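Section 5: Preparing clothes for the drawers

The wide drawers in the Patow chest are meant for folded T-shirts and jumpers stood on edge. Clothes that are stacked flat will fit, but the bottom ones are hard to reach and the pile tends to catch on the drawer above. Fold everything before you fit the Corrigan dividers (Section 6).

5.1 Where to fold

Use a bed or a large table. The top of the chest is too narrow for an adult T-shirt with the sleeves out. If you have the Ornwood finish, do not fold on top of the chest at all, as zips and buttons will mark it.

1. Pull the fitted sheet tight at all the corners.
2. Move anything hard or heavy away from the part of the bed you will use.
3. Check that the clothes are fully dry. Damp cotton left in a closed drawer will smell within a day or two.

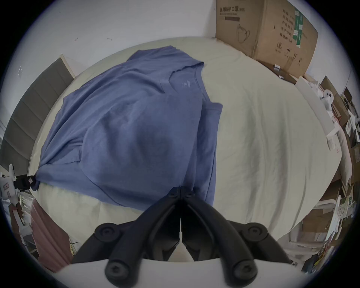

Cotton jersey creases quickly if it is left in a heap, so open out each garment as you come to it. Look for the collar first and work down from there. On a bunched-up shirt like the blue one, the round neck and the hem are the easiest parts to find, and the sleeves can be pulled out afterwards.

Note: Do not pull on the collar to shake a shirt straight. Hold it at the shoulder seams.

5.2 Folding a T-shirt

1. Lay the shirt face down with the collar away from you.
2. Smooth it from the middle towards the side seams with the flat of your hand.
3. Fold one side in to the middle, then fold the sleeve back along the outer edge.
4. Do the same on the other side. The shirt should now be a long strip of even width.
5. Bring the hem up to just below the collar.
6. Fold in half again, or in thirds for large sizes, until the fold is a little lower than the drawer side. 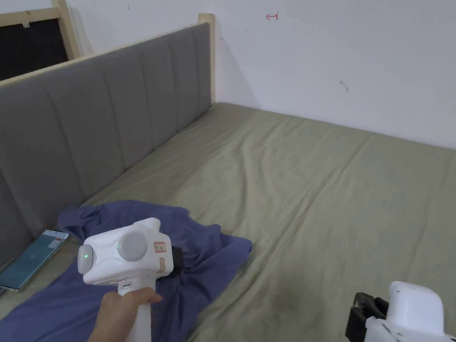 One Tranenmont customer wrote to say that step 2 went better on a table, as her mattress was soft and the shirt moved about under her hand. We agree that a table is firmer. If you have only a bed, put a folded blanket or a large tray under the shirt.

5.3 Sorting

Sort by size of fold before you sort by colour. Shirts of different heights in one row will lean over when the drawer is opened. Put anything you do not wear in a box, and do not count it when working out how many dividers you need.

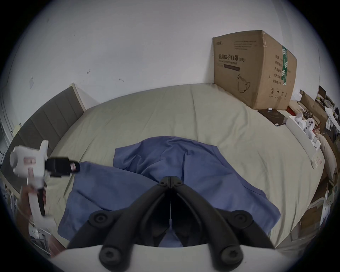

Fig. 5.3 Blue garment on the fitted sheet, cardboard box at the far corner.

The wide drawer measures 710 mm inside. With 2 dividers fitted it gives three rows, enough for most people's T-shirts. Towels and other thick items should go in the bottom drawer, without dividers.

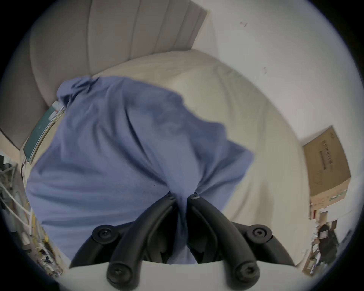 Fold towels in the same way, but leave out the sleeve step and keep the thick hemmed edge on the inside. Stand them with the rounded fold facing up.

CAUTION: Do not press clothes down to close a drawer. If the drawer will not shut, take out some items and try again. Forcing it can bend the runners.

Go on to Section 6 to fit the dividers.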